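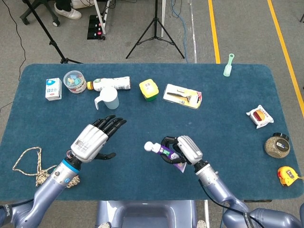
Rurnis Hand Service Kit, second version
Review by Lies Claeys
Price paid: 497 dollars, without shipping

I take care of one table cell with two arms and two five-finger hands. The hands do the same small jobs every day with things from the drugstore and the kitchen, and my own job is that they still close correctly the next morning. For this I bought the Rurnis kit in November. Before that I used a set of small hex keys and a spring scale for fish.

What is in the case

The case is gray and has the size of a lunch box. Inside are two torque drivers (one fixed, one adjustable), a tension gauge with a hook, a bottle of dry lubricant, a bag with spare fingertip pads, a set of finger blocks and a printed booklet. The finger blocks are the reason to buy this kit. They are plastic pieces which you put under the finger so it stays at a known angle while you set the tendon. Without them you need a third hand, or a colleague.

The foam in the case is cut well and every tool goes back only in its own place. The lubricant bottle is the exception. It sits too high and the lid presses on it, and mine had leaked a little when it arrived.

Setting up the first time

The booklet says to remove the hand from the wrist. On our arms I do not like to do this too often, because after it the wrist must be calibrated again and I lose the whole morning. I wrote to Rurnis and received a good answer from Linnea Sjögren in their support. She wrote that for the normal monthly service the hand can stay on, if the arm is parked low with the palm down and the drive power is off. So this is how I work now. I park both arms over the middle of the table, switch off the drives, wait until the holding brakes are on, and then take off the back cover.

The back cover has 11 screws. They are not all the same length, and the booklet shows this only in a very small drawing on the last page. Please look at the last page first. I put a long screw in a short hole and it came out with a bit of plastic.

After that it goes quickly. You place the block, hook the gauge on the tendon, turn the adjuster until the needle is in the green part, and go to the next finger. The thumb is different. Its adjuster is on the side and the driver can reach it only if the thumb is moved half across the palm. I needed an hour for the first hand, and the second one took less than half of this.

How I check the result

I do not trust a gauge alone, so after service I always run the same short set of objects. They live at the edges of the table and the order is fixed:

The mug, by the handle. If the index finger is slow, it knocks the mug away.
The toothpaste tube. It is soft, so if the tension is too high you will see it at the cap very soon.
The razor in its blister pack, which lies flat and is hard to get under.
The tape measure.
The jar with the black lid.
The coil of rope. I use this one last, because a loop can go between the fingers and then you must stop and free it by hand.

Before the kit, the tube was my problem. One hand held it with too much force at the ring finger and almost nothing at the index finger, and the tube turned slowly in the grip. After setting all the fingers with the blocks, it stays level. The razor pack is better but still not good. I believe this comes from the worn pads and has nothing to do with the tendons.

I had planned to do the service every month, as the booklet recommends. I did the second one after 28 days. On the left hand nothing had moved out of the green part. On the right hand, which does more of the closing work, the middle finger and the thumb were both low. If your two hands do not share the work equally, I would give them two separate dates.

The fingertip pads

Rurnis promises 2000 grasps for one set of pads. I can not confirm this number. My pads became smooth earlier, but we work on a felt surface and the fingers rub on it each time they pick up something flat. The felt also gives small fibers, and they collect under the edge of the pad. I clean them with a soft brush and tape. The kit has no brush, and at this price I find it a pity.

The glue of the pads is strong. Warm the old pad a little before you pull it off, or you will spend a long time scraping.

Compared with the Huanca set

I could borrow the Huanca set for one week. It is cheaper and its adjustable driver is nicer to hold, with a click that you feel clearly. But it has no finger blocks, and the gauge is digital and switches itself off while you are still looking for the adjuster. For somebody who services many kinds of grippers, Huanca is maybe the better choice. For five-finger hands only, I stay with Rurnis.

There is also a small tendon tool from Erow that some people recommend on the forums. It did not fit between the fingers of our hands, so I sent it back and can say nothing more.

Things I would like to see changed

The screws should have a color or a mark for the length.
The blocks are black, same as the fingers. I forgot one under the little finger and only saw it when the hand did not open to the end. Please make them orange.
The cable side is not covered at all. On our right arm a cable runs along the upper part of the arm, and I check it for rubbing on the same day as the hand. One page about this in the booklet would be useful for beginners.
Spare blocks can not be ordered alone. I asked.

Rating

Four of five. The tools are good, the support answers the same day and writes like a person who has opened a hand before. I take one point away for the booklet and the leaking bottle. I bought mine direct, but Plonora also has it in stock now and their shipping to us is cheaper, so compare before you order.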